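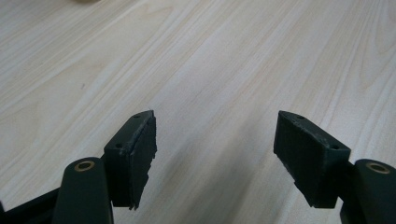 Frequently asked questions: Solton Furniture Reuse Service

The Solton Furniture Reuse Service collects household furniture in usable condition and passes it on to residents at a low price. The answers on this page apply to collections, purchases and deliveries. Separate terms apply to landlords and businesses, who should contact the office before making a booking.

Who may use the service?

Any resident aged 18 or over may donate or buy furniture. You do not need to be receiving benefits. Residents who do receive a means-tested benefit, or who have been referred by a housing officer, may be entitled to a reduced price and should bring a recent letter as evidence.

What items do you accept?

We accept tables, dining chairs, desks, bookcases, wardrobes, chests of drawers, bed frames and sofas. Sofas, armchairs and padded headboards must carry their permanent fire safety label. We are not permitted to pass on any such item without it, whatever its condition.

We do not accept mattresses, cots, fitted kitchen units, carpets, pianos or glass-topped tables.

Does my table need to be in perfect condition?

No. Light scratches, ring marks and faded surfaces are acceptable. A table should stand level, and all of its legs and fixings should be present. If the top has lifted or swollen at the edges, please tell us when you book. Our workshop at Killelstead can repair some damage of this kind, but space there is limited and we may have to decline.

How do I arrange a collection?

Complete the collection form or telephone the office. You will be asked for the measurements of each item, the floor it is on, and whether there is a lift. Collections are free of charge within Solton and Killelstead. A charge of £23 applies to addresses in Tustolholm, whatever the number of items.

Will the crew take furniture apart?

Bed frames and flat-pack wardrobes must be taken apart before the crew arrives, with the screws and fittings placed in a bag and taped to the largest panel. Table legs may be left on if the table will pass through the door. Crews carry only basic tools and are unable to remove doors or windows.

Can you refuse an item on the day?

Yes. The crew will refuse anything that is infested, heavily soiled or unsafe to lift, and anything that differs substantially from what was booked. The Tustolholm charge is not refunded where an item has been wrongly described.

Where can I see the furniture for sale?

The showroom is in the McPhee Building, Solton, next to the bus station. Stock changes daily and we are unable to reserve items by telephone. A deposit will hold an item until 4 pm on the following working day.

How much does delivery cost?

Delivery to a ground-floor room costs £18 for a single item. A full household order, including carrying to upper floors, costs £59. Items small enough for a car may be taken away at the time of purchase.

May I return something I have bought?

Furniture may be returned within 14 days if it has a fault that was not pointed out at the time of sale. Please keep your receipt. Where possible we will offer a repair or an exchange in the first instance. Delivery charges are refunded only if the fault is confirmed.

What happens to furniture that is not sold?

Items unsold after eight weeks are reduced in price. Sound timber is then set aside for the workshop, and the remainder goes to the recycling centre. In the last financial year the service found new homes for 1,000 items.

Whom should I contact with a complaint?

Complaints should be made in writing to Glenys Hinds, Service Manager, at the McPhee Building address. You will receive an acknowledgement within five working days. The office is closed for stocktaking for the first week of June, and letters received during that week will be answered when it reopens.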